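**Dark gray table top shows every fingerprint, what can I wipe it with?**

Posted 13 Jul 2021 by Drurkness

Moved into a small room and want a table like this one. My last dark one went streaky with glass cleaner.

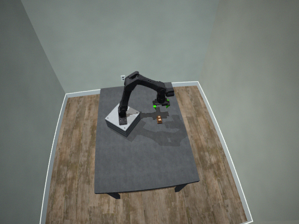
Dark gray table, pedestal toward the back left.

**Winusstead**

Skip the glass cleaner. One drop of dish soap in warm water, wrung-out cloth, then dry it right away - the drying matters most. I do mine every 4 days.

**Sopacua**

same problem, gave up and bought a tablecloth

**Britusar**

Soap is fine. Avoid wax polish, it builds up. If you keep number blocks or games out, stick felt under anything heavy.

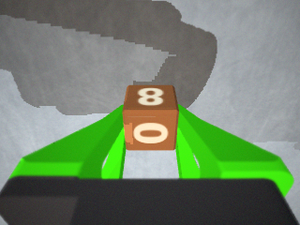 Brown cube, 8 on top and 0 in front.

Felt dots cost me 80 cents.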